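Hand-held gripper build: shop tips so far
By Solange Conceição, June
402 shares | 9 comments

Quick notes from the shared shop, typed between glue-ups. No order to these.

Cables first. Always. Mine were too short on the first try and every time I turned a wrist the plug crept out. Make them longer than looks sane, leave a loop at the wrist, zip tie the loop to the body and not to the plug. Velcro is fine while you're still changing things. You will be still changing things.

Top plates: drill extra holes before you bend or paint anything. Small ones. You'll want to bolt something on later and drilling a plate thats already mounted over a motor is how I got chips in the gears. Deburr both sides. Yes the underside too.

Thread lock on the jaw screws, blue not red. Check them after the first hour of use, then whenever you hear a click.

Tape the table. Two short strips on the front edge, left and right, so your hands start from the same place every run. Mark the floor as well if the table moves. Ours moves, the Menon people need the space in the evening. Gaffer tape comes up clean, the cheap stuff leaves goo (rubbing alcohol, old rag, patience).

Practice on soft stuff early. Everybody starts with blocks and blocks are easy. Cloth or thin plastic, bunched up, shows you right away if the jaws close crooked.
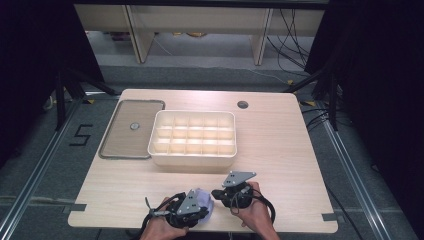

Organizer boxes make good targets. Small square cells, straight walls, cheap. Go for white if you can, easier to see where the jaw tips are. If the box skates around put a bit of shelf liner under it.

Jaw pads. Tried bike tube, tried the foam from Baritz, ended up with silicone sheet from Femell cut with scissors. Foam tears. Tube leaves black marks on everyting. Wipe the silicone with soapy water when it stops gripping.

Label both ends of every cable. Left and right swapped is a dumb way to lose an evening, I lost two.

Curtains at the sides help if your shop has windows. Black, heavy, hung on whatever.

Wrists get sore. Short sessions, put the grippers down, shake out. If one side feels heavier look for a cable pulling on it before you start shaving plastic off.

Write down your zero position before swapping a motor. Mine is 910 closed and 1,617 open on the left one, pencil on the shelf, also a photo of the pencil.

More when the new springs get here.

9 comments | Share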